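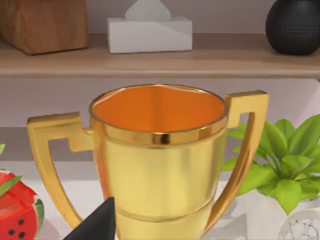

Gurker Tabletop Grasping Set, simulated edition
Data card, revised Mar 18, 2025

Summary
Gurker is a set of rendered pick-and-place episodes sold by Brastach for testing grasp planners before they go on hardware. The current release holds 335 episodes in nine object groups. All frames are computer-rendered; no real camera footage is included.

Contents
Each episode folder has colour frames, joint states, gripper width and a short task string. Object meshes are supplied separately under the Prodidholm licence and must be requested at the time of order.

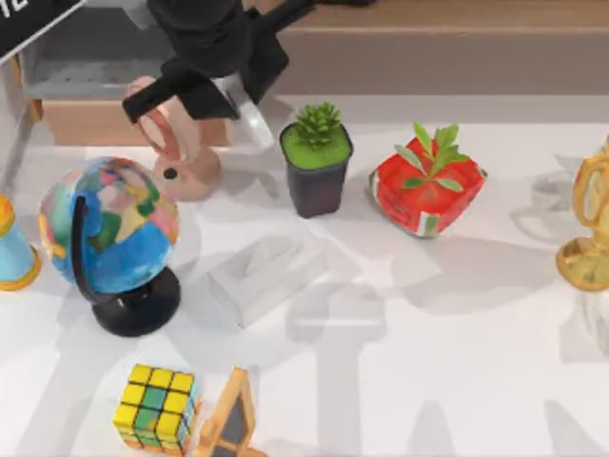 Clutter is set per episode by the scene file. Household items are left standing near the target, so a planner has to deal with neighbours of very different shape: with the pink rabbit toy in the gripper, the globe and the potted succulent are both close by. The clear block on the white tabletop is hard to make out even at full resolution — depth-only methods should be scored separately on transparent items.

Known limits
Shadows are broad and can cross several objects.
Soft objects are modelled as rigid.
Leaves do not bend on contact.

Compatibility
Tested with the Guerreiro loader, version 3. Files from the January release need converting first; the script is in the tools folder.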